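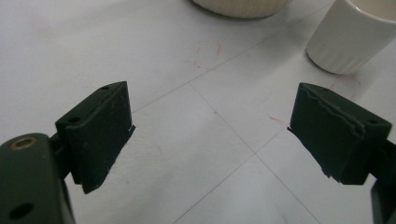
Tomomi Iwasaki acha que norma de garra manual é papelada, que quem segura a ferramenta com a própria mão não precisa de regra nenhuma. Eu ouço isso bastante, e entendo! Mas discordo, e este verbete existe em boa parte por causa dessa conversa.

Boas práticas com garras manuais de demonstração

Chamamos de garra manual de demonstração a ferramenta de dois dedos que uma pessoa leva na mão para executar uma tarefa que depois será ensinada a um robô. Não tem braço mecânico por trás, e por isso muita gente conclui que as regras da automação não valem para ela. As de segurança pesada (cercas, paradas de emergência) de fato quase não se aplicam. Já as de repetibilidade, marcação e manutenção se aplicam todas, e são delas que trato aqui.

Origem das regras

O texto que uso como base é o caderno Wanitz, que o Bernd Seidel redigiu para a oficina Echeverría e que depois foi passando de mão em mão, com anotações de todo mundo nas margens. A primeira versão tinha 7 páginas e misturava tudo, até a ordem de guardar os cabos. A revisão de agosto separou o que é obrigatório do que é conselho, e ficou bem melhor de ler. A edição que cito foi fechada em 19 de abril de 2021.

Marcação do piso

O caderno aceita trabalho direto no chão, coisa que surpreende quem vem de bancada. Pede traço fino e de cor que contraste com o piso, para indicar onde os objetos começam e onde devem terminar. Eu gosto de giz de cera em piso claro, mas cada um tem sua mania. O importante é não redesenhar a marca no meio de uma série: se apagou, encerra-se a série e abre-se outra. O rejunte não serve de referência, por mais tentador que seja (já caí nessa, e perdi uma tarde inteira).

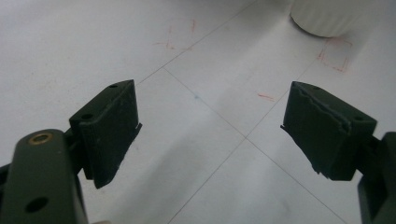
Outra recomendação da mesma seção é começar cada demonstração com os dedos abertos e sem nada entre eles. Parece óbvio, só que na pressa a gente emenda uma tomada na outra e o início fica diferente em cada registro.

Desgaste dos dedos

Esse é o ponto em que mais brigo com os colegas. O revestimento de contato solta, rasga, levanta na borda, e a pegada muda aos poucos sem que o operador perceba, porque a mão compensa. O robô não compensa! O caderno manda inspecionar os dois dedos a cada 5 séries e anotar o estado de cada um em separado. Na prática, eu olho também quando algum objeto escorrega sem motivo. Borda desfiada não obriga a troca imediata, mas obriga a registro; pedaço solto na face que toca o objeto obriga a troca, e sempre aos pares.

Os parafusos e insertos roscados entram na mesma ficha. A Clustau vende um modelo de ficha bonitinho, eu uso uma folha pautada e nunca me fez falta.

Pontos em aberto

O caderno não diz nada sobre a luz do ambiente, o que para mim é a maior lacuna. O grupo Wosik propôs um anexo sobre sombras e reflexos no piso, e ele segue em discussão. Também falta decidir se vale trocar de operador dentro da mesma série. O Bernd é contra, eu sou a favor desde que fique anotado, e por enquanto cada oficina faz do seu jeito.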